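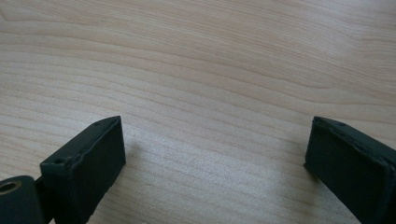 TRUMHOLM — Lutia, a maker of water-based wood coatings, will begin shipping Clukar, a low-gloss clear finish for interior furniture, in April. The product is intended for tabletops, desks and shelving in commercial buildings where surfaces are wiped down several times a day. On pale wood with a fine, even grain, a matte surface with only a faint sheen where light falls on it is the look most buyers ask for, and it has been hard to keep under daily cleaning. Standard matte finishes tend to polish up at the points of heaviest contact and turn glossy in patches.

Clukar is supplied in two parts, a base and a hardener, mixed on site. The mixture stays usable for 2 hours at normal room temperature. Two coats are specified for vertical surfaces and three for horizontal ones, with a light sanding between coats. Parts can be handled the same day and packed the next.

The finish was tested over one winter at the company's Trumholm laboratory. A total of 200 coated panels were put through a wet rub cycle, then checked for gloss change, color change and film damage. Of these, 197 stayed within the gloss limit set at the start of the trial. The other three came from a single batch with a low hardener ratio. The mixing instructions have been revised as a result, and each kit now includes a marked measuring cup.

Field use started with Pearce, a contract furniture shop that builds tables for libraries and school dining rooms. Pearce finished 3808 square feet of tabletop with Clukar during the trial period, using its existing spray equipment. No change was made to the booth or the drying racks. The shop reported that spray tips needed cleaning more often than with its previous finish, and Lutia now advises flushing the line at every break in work.

Clukar does not contain a yellow or amber tint. Light woods will still darken slightly with age and sun exposure, and the finish slows this process but does not stop it. It is not recommended for floors, outdoor furniture or surfaces in direct contact with hot cookware. Existing wax or oil must be removed before coating.

The product will be sold in one-gallon and five-gallon kits through Lutia's current dealers. Data sheets, safety sheets and sample panels can be requested from the Trumholm sales office. Shops already using other Lutia finishes can order a trial kit through their dealer — one per account — until the end of June.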